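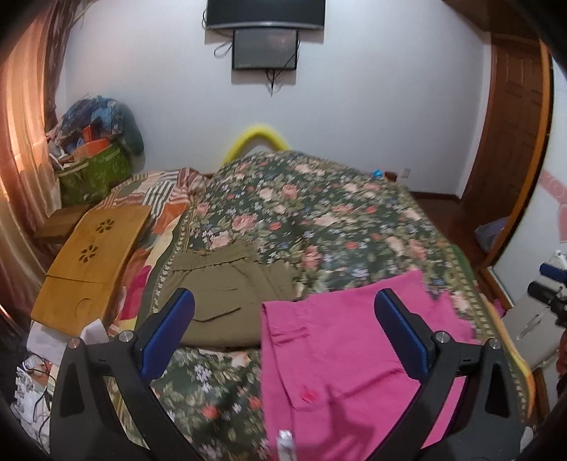
Jan 26, 2026. Ovow bidding test, second run.

Goal for the day was to find out why the closing timer on the Tutdale auction page drifts. Same build as the last run, with logging turned on for the timer and for bid receipts. Test auction had the lunch lot, the signed keyboard and the clothing lots from the June sale copied over.

Sent 87 bids from the script, spread over the last ten minutes of the lunch lot. All were accepted by the server. The bidder page showed the lot as closed 9 seconds before the server closed it. That matches what the Tutdale people complained about in June: someone thought the lot was over, put the phone down and lost it.

Cause is simple enough. The page asks for the server time once, when it loads, and then counts down by itself. If the tab goes to the background the countdown gets throttled, and when it comes back we try to catch up with a correction that is applied twice. Took the second correction out. Page now asks for the time again whenever the tab comes to the front, and every 60 seconds otherwise.

Reran with the fix. Page and server closed together on the laptop and on the old Android phone. Tablet not tested, battery was flat.

Also looked at the late-bid extension. The rule agreed with Tutdale is that any bid in the last two minutes adds two minutes. What we have adds two minutes to the original closing time, so a run of late bids only ever gets one extension. Wrote a failing test for it. Not fixed yet.

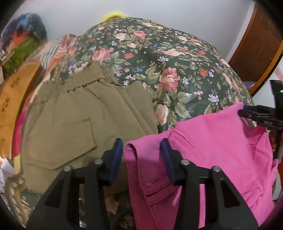 Clothing lots need a change to the item form. The form insists on one title, one size and one condition per lot, which is fine for a coat but no good for a mixed bundle. With a pile of clothes on a bed and a pair of pink trousers among them, the seller should be able to enter the trousers as a line with their own size, then add the rest as further lines under the same lot number. Agreed to allow several lines per lot, with the size field optional on each. The starting price stays on the lot. Search should look at every line, so "pink trousers" finds the bundle even if the title only says "women's clothing."

Payments: Gostoro sandbox refused the deposit hold on the lunch lot three times, then took it. Error text was no help. Our request had the currency in lower case on the first three and upper case on the fourth, so that is the likely culprit, but I changed the timeout in the same edit and can't be sure. Repeat with only one change.

Email: outbid notices through Ifans arrived in 49 seconds at worst. Good enough for most of the auction, too slow for the last two minutes. Bidders who have the page open get the notice there anyway. Leave as is.

To do:

- extension rule, make the failing test pass
- charge the tablet and repeat the timer run
- Gostoro currency test, timeout back to the old value
- multi-line lots, form first, search after
- ask Tutdale whether the lunch lot needs a reserve price

Logs are in the usual folder under run 2. The run 1 logs have the wrong time zone, don't compare them directly.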